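Speaker notes — Emptying the Bin: a student picking project at Predmont
Robotics club evening, June 2023

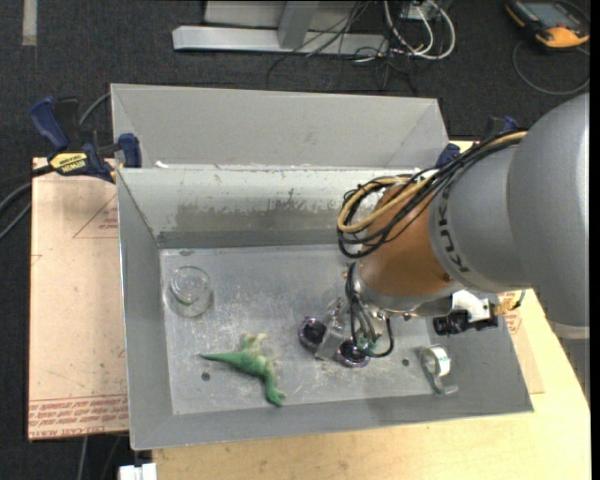 One of our second-years asked me to start with her complaint, so I will: she says that every talk she has ever been to about picking opens with the gripper, when the first month of the work is all cables and clamps and waiting for somebody to find the right hex key. She's right, and I promised her I'd say so out loud. (Pause. Let the students laugh, they've earned it.)

So, welcome, and thank you for coming out. I'm going to talk for twenty minutes or so about what our class did this year, and then I'd much rather hear from you.

The task. Say it plainly, because half the room won't have done this before: there's a bin with mixed things in it, and the arm has to get them out one at a time. We picked objects that are awkward in different ways. A clear round vessel, which depth cameras hate. A green toy dinosaur, all tail and legs. Round containers with shiny purple rims. Something silvery and ring-shaped, because a ring has a hole right where a lazy program wants to grab. Ask the room which one they think was hardest — wait for hands — and then tell them it was the clear one, by a mile.

Mention the setup, but don't linger. KUKA arm, camera-like device on the wrist, gripper under the flange. Two bin sections, clamped where they meet. We spent a whole week in October learning that a bin which shifts a little between tries will ruin your numbers, and it's a very cheap lesson to pass on to anybody starting out.

Numbers slide. 3781 attempts over the year, 1817 of them in the spring term after we rewrote the planner. Each student team got 200 attempts for its final run, and the best team came away with 83 percent. Please do say that the best team was also the one with the messiest notebook! They'll enjoy it.

Then the Turberg story, if there's time. We took the project over there for the student day, ran the same code under different lights, and watched it go hunting for reflections all morning. The teams fixed it over lunch, sitting on the floor with sandwiches — I was very proud of them and mostly stayed out of the way.

Thank Studusa for the travel money. Thank the Avotiņš workshop for the gripper plates, both sets.

Questions. If it goes quiet, ask the second-years about cable routing.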